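Bench Days with the Card Cell

Posted July 13, 2020 by Khang La

So I finally dug through my phone and the cell's own pictures and put a few of them up, mostly because Aušra keeps asking what I do back there all day! If you're new to the blog: I look after the Staketti cell at Sturkura, a single arm on a bench that practices putting expansion cards into old desktop PCs. It's one arm, one gripper, a pile of computers and me with a hex key. Setting it up took most of April and I've been fiddling with it ever since.

A few notes on how I run it, for the two or three of you who asked by email.

I check the finger screws every 500 cycles. Priit thinks that's overkill, but I've had one back itself out on me (the small one near the tip, naturally) and spent a whole morning wondering why every card was going in crooked. A dab of medium threadlocker, snug it up, run the open-close routine 8 times with nothing in the grip, then look again. If the fingers don't meet evenly I start over.

The linkage pins get a wipe and a tiny bit of dry lube. Please don't use oil! Oil finds its way onto the cards, and then you're cleaning edge contacts with alcohol until dinner.

Teaching the insertion is the fun part. I bring the arm down to a point just above the slot, let it come in slowly, and watch the force readout while it pushes. Too stiff and the board bows, too soft and the card sits there looking seated when it isn't. We're on version 132 of that little program, and Uldis has told me I'm not allowed to rename it "final" again.
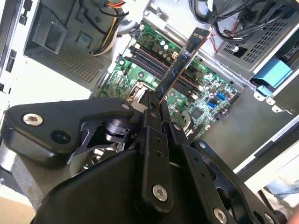 Blue card going down into the green board, memory slots right behind it.

I like the wrist view for this job, you get the fingers and the board together and can see straight away if the card is leaning. The power supply cables are my usual headache with these open cases. I tie them back before a long run, and I keep the approach path clear of the drive cage too, which I learned the expensive way with the old fingers.

Next up is a new set of fingertips from Guvden, a bit grippier than the ones I have now. I'll re-zero the wrist first and post more pictures once they're on. Piret, I still have your torque driver, it's in the top drawer!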